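**Hollstead shared kitchen – minutes, April 3, 2025**

Minutes of the last meeting were agreed with one correction: the Cuervo invoice was for 367, not 376.

**1. Worktop.** The wooden worktop needs oiling again. Porkum quoted 200 for sanding and oiling, which was accepted. The toaster and microwave will go into the corridor cupboard on the day. Blinds to stay closed overnight while the oil dries.

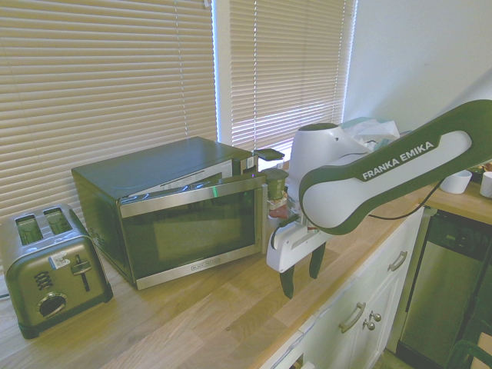
**2. Appliances.** Users are asked to shut the microwave door properly after use and wipe the inside. Crumbs from the toaster to go in the bin – not the sink. A second toaster was suggested but not agreed.

**3. Carrier bags.** Spare bags to be kept in the drawer. Any left on the worktop on Friday evenings will be recycled.

**4. Budget.** The year's allowance stays at 3,000. Skurneden has asked for its share to be billed in July; agreed.

**5. Any other business.** The cold tap is stiff. To be reported with the hall repairs.

Next meeting to be held after the worktop is done. Closed at 5 pm.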